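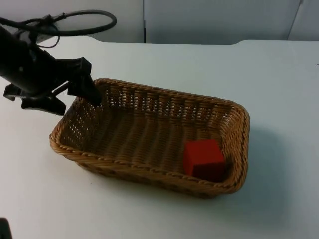
Photo: Vostden course archive

Business Foresight and New Models
Notes to session 4: Weak signals and how to work with them

Please read these notes before the group work. They repeat a part of the lecture, but the case at the end was only mentioned shortly in class.

1. What is a weak signal

A weak signal is a small piece of news or a small change of behaviour which does not yet fit into the usual picture of a market. It can be a strange customer request, a new word in job advertisements, or a complaint which comes from one region only. A trend is different: a trend already has numbers behind it, and your competitors have probably seen the same numbers.

Students often ask how weak a signal must be. There is no fixed border. In this course we use a simple rule: if you can find more than 15 independent sources in one hour of search, treat it as a trend.

2. Collecting

Every group keeps a signal log. For each entry write down:
- the source and where you found it
- what was observed, in one sentence, without your opinion
- which human need could stand behind it (safety, status, saving time, belonging)
- who would lose money if it became normal

The last point is usually left empty in the first logs. Please try to fill it. It is the question which connects the signal with a business model.

3. Sorting

Put the entries on a map with two axes, effect and uncertainty. Entries with high effect and high uncertainty are used for scenarios. Entries with high effect and low uncertainty go to the normal planning. The others stay in the log and are read again in April.

4. Case: Civeleo

Civeleo sold office furniture to small firms. Its sales people noted that 23 customers had asked, in one season, whether they could give desks back after a project. The management considered this as a problem of payment and offered longer credit. A smaller competitor, Mokoena, read the same wish as a need for flexibility and started to rent. After two years it had roughly 500 contracts.

For discussion: Which assumption did Civeleo not test? What would you write in the log under "who would lose money"?

5. For the next session

Read the Trarix case in the reader, page 54, and bring your log with at least six entries. Logs can be written by hand if they are readable.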